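Trinlow Opens a Community Pantry on Proreo Street, and You're Invited

FOR IMMEDIATE RELEASE

Well, we did it. Trinlow, the little neighborhood grocery I opened with a borrowed van and one cash register, is starting a free community pantry this July, right next door to the shop. The doors open Tuesday at 4 in the afternoon, and I'd love to see the whole street there (bring bags!).

For anybody who hasn't met us yet, we're a corner store in Rindavov. We sell produce, bread, canned goods, dog food, birthday candles, the usual. For years people have been leaving things on our counter with a note saying "for whoever needs it," and for years I've been tucking those things under the register and handing them out when somebody came up a few dollars short. It worked, kind of. But the space under the register is tiny, and plenty of folks don't want to ask at the counter with a line behind them. I wouldn't want to either.

So when the old key shop next door came up for rent, I called the landlord before I'd even finished my coffee. The room is small and the floor slopes a bit toward the street, but it has its own entrance and a big front window, and the rent is something we can manage out of what the grocery brings in.

How does it work? You walk in, you take what you can use, you walk out. There's no form to fill in and you don't have to show ID or prove where you live. If you have extra at home, drop it off. If you want to do both on the same visit, go right ahead, lots of us have too much of one thing and not enough of another. I've got eleven kinds of tea and never any rice!

We're starting with nearly 300 items, a good mix of soup, beans, pasta, cereal, cooking oil, baby food and shelf-stable milk. Most of it came from our own customers, who filled the donation bin by the bread rack so many times I lost track, and the rest we bought through Lindqvist, the wholesaler we've used since our first year. They gave us their case price on everything and threw in the delivery, and I'm still a little choked up over that.
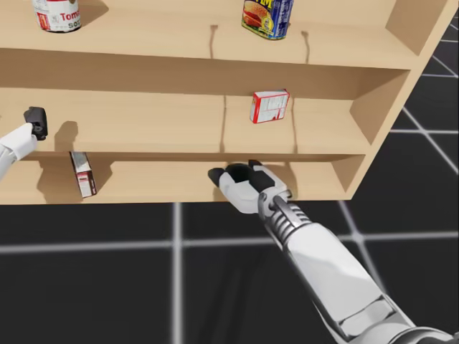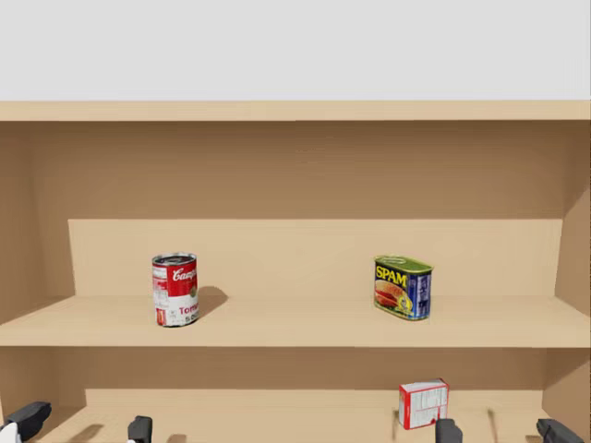
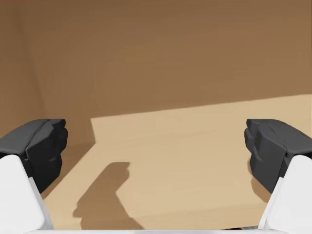
We thought hard about the hours, and we'll be open every weekday from 4 in the afternoon until we close up the grocery at 8, plus Saturday mornings. I know that leaves out people who work evenings, and I'm trying to figure out a fix. For now, if you can't make those times, call the store and we'll pack a bag and keep it at the register with your first name on it.

A few words on what we can take. Cans, jars, boxes and sealed bags are great. Please check the date before you drop something off, and skip anything dented along the seam. We can't accept home-canned food, opened packages or anything that needs a freezer, at least until we get one. Soap, toothpaste, diapers and period products are very welcome, and they go fast! Pet food too. If you're not sure, ask me. I'm the one in the green apron, usually up a ladder.

What we'd really like more of is the stuff that makes dinner taste like dinner. Salt, spices, bouillon, hot sauce, a jar of decent peanut butter. People are generous with green beans (bless you all), but nobody ever got excited about a plain can of green beans at the end of a long day.

We also need a hand now and then. Shifts are two hours long, and the work is mostly unpacking, checking dates and wiping things down. So far 15 neighbors have signed up, and 38 would let us stay open Sundays. High schoolers are fine with a parent's okay. There's a clipboard by the grocery door, or you can call during store hours.

The opening itself is going to be low-key. There'll be lemonade, a big pot of chili, a vegetarian pot next to it, and folding chairs on the sidewalk. I've been told I have to make a speech, so I'll say thank you and then sit down. Parking on Proreo Street is hopeless after 3, so walk or take the bus if you can. There's a step at the pantry entrance, and we'll have a ramp out the whole time we're open.

Reporters are welcome to stop by on opening day. I only ask that you don't photograph people who are there to pick up food unless they've told you it's fine.

Contact: Trinlow Grocery, Proreo Street, Rindavov. Ask for the owner.

Comments (4)

breadrack_regular
So happy about this. Is powdered milk okay to bring or only the boxed kind?

Trinlow Grocery
Powdered is perfect, as long as it's sealed!

northside mom
Please please do something for evening workers. I get off at 9. The bag at the register won't help if the store is closed too.

old key shop fan
Will miss getting my keys cut there but this is a good use of the room. I'll drop off some hot sauce Saturday.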